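Re: [prakano-users] Right gripper won't let go after a stall 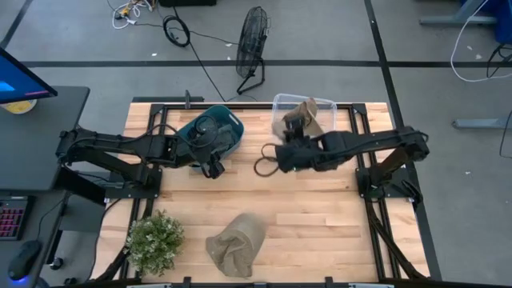 2 min read

Hello Krešimir, and hello everyone else who has been wrestling with this one,

Krešimir Stoyanova wrote:
> Has anyone else had a gripper stay shut after the arm faults?
> Ours stopped dead in August with a cloth in its jaws, and the
> open command did nothing until we power cycled the lot.

Yes, and I'm so glad you wrote, as I'd begun to think it was only us! We have two arms facing each other over a wooden table, sorting fabric bags and cloths into a teal basket and a clear bin, and it is always the right one that plays up. It takes a bag, lifts it towards the bin, and on the bad runs the wrist stalls and the jaws stay clamped. We've had it 13 times now in 100 runs. The khaki bags are the worst by far — those looped handles will catch on anything, and I suspect the extra pull trips the current limit before the release command gets through.

Drita Begović went through the logs with me over a very long pot of tea, and we found the fault flag being set and then never cleared. Lowering the grip force to 40 in the Jalel settings file has helped a good deal, though I wouldn't call it a cure.

One thing I must pass on, please. Kamil reached in to free a bag by hand while the arm was still powered, and it let go and swung back to its home position. He was quite all right, bless him, but we now press the stop and switch off at the wall before anyone's hands go near the table.

Could you send me your fault log when you get a moment? I'd love to see whether your flag sticks the same way.

Warmest wishes,
Melquiades Zepeda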